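Folding cartons

I've been writing entries for this little packaging encyclopedia for a while now, and cartons are the one I kept putting off, mostly because I like them too much.

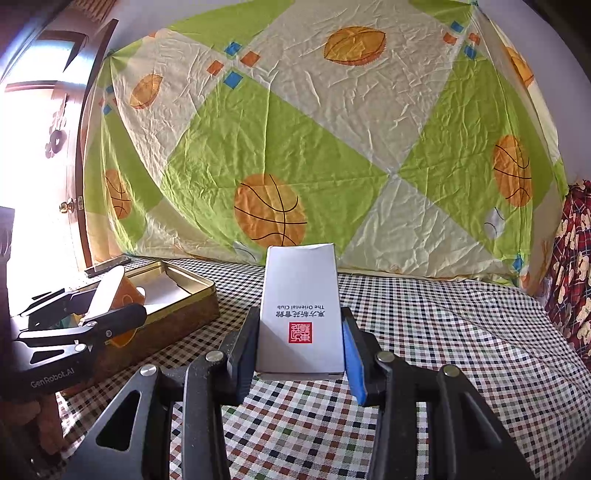

What is a folding carton? It's a box made from a single sheet of stiff paperboard that is printed, cut, creased and glued, then sent out flat and opened up only when there's something to put in it.

The name covers tea packets, soap boxes, medicine boxes, cereal boxes and most of what's in my bathroom cabinet. Corrugated boxes (the brown ones with the wavy layer inside) are a different family, and I've given them their own entry.

Board

Carton board is thicker than writing paper and is normally sold by weight. Anything under 200 grams or so per square metre feels like card for birthday invitations — most cartons start a bit above that, and 300 is a very common weight for small boxes. The front is often coated with fine white clay so the ink sits on top and stays bright. The back may be white, cream or grey. Grey usually means recycled fibre, and I'm fond of it, though perfume people tend not to be!

Every sheet also has a grain, meaning most of the fibres lie in one direction. Board bends more easily along the grain than across it. If a carton has walls that bulge or bow, the grain is one of the first things I'd ask about, along with damp.

Cutting and creasing

The flat shape is called a blank. It's stamped out with a die, a wooden board set with steel rules, some sharp and some blunt. The sharp ones cut and the blunt ones press in the creases. Small cartons are laid out many to a sheet, fitted together like puzzle pieces to save board. I once spent a whole January afternoon at Cindar, a box works with a very loud floor, watching blanks being stripped out of the waste, and I'd happily go back.

Closures

The two ends can close in several ways. A straight tuck has both flaps folding in from the same side, and a reverse tuck has them folding from opposite sides, which often packs more tightly on the sheet. Heavier goods want a crash-lock base, glued beforehand so that it snaps into place when you open the box out. Then there's the sealed end, glued shut after filling, which you have to tear. Grecu, the old sample book I learned from, lists up to 100 variations, and plenty of them differ by one tiny slit.

Printing and finish

Most long runs are printed by offset lithography, short ones more and more by digital press. Foil, embossing and varnish come afterwards. Plain white with a small mark is harder than it looks, as every scuff shows.

See also: Corrugated board; Sleeves and trays; Tins

Contact Flurkari | © Flurkari, all rights reserved | Back to top

We use cookies to remember your settings. Accept | Manage choices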